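March 29, 2021
Handheld gripper, pose tracking. Notes: E. Ďurica

1. Drift on bare wood
Re-ran the Flalberg tracker on the sessions Boris flagged. Translation drifts along the grain when the gripper sits low over the board, and holds across it. Feature matcher returns 38 or 39 inliers per pair there, against a threshold of 56, so the filter coasts on IMU alone until something with corners comes back into view. Reprojection error stays low the whole time, so the existing health check passes. Need a check on how the inliers are spread.

2. Finger mask
Old mask was drawn for the short fingers. Holes and edges on the long ones were being picked up as static features and pulling the estimate toward zero motion. Redrew it by hand, dilated, left and right separately. The two sides do not mirror exactly in image space. Shadows next to the fingers are still outside the mask and move with them. Low gradient, so left in for now.

Frame used for both items. Fingers open, nothing between them. Grain lines run mostly sideways and bunch into a shallow arch toward the middle. Scuff by the upper hole on the left finger was the strongest false feature with the old mask.

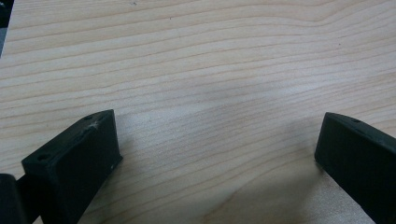

3. To do
- Silvia: raise detector cap to 3,000 and rerun with the new mask.
- Compare against Plitudia output, same clips.
- Ask Jiahui whether exposure can be locked. Bright patch mid-board shifts the descriptors.
- Mask file is in the calibration folder, not yet merged.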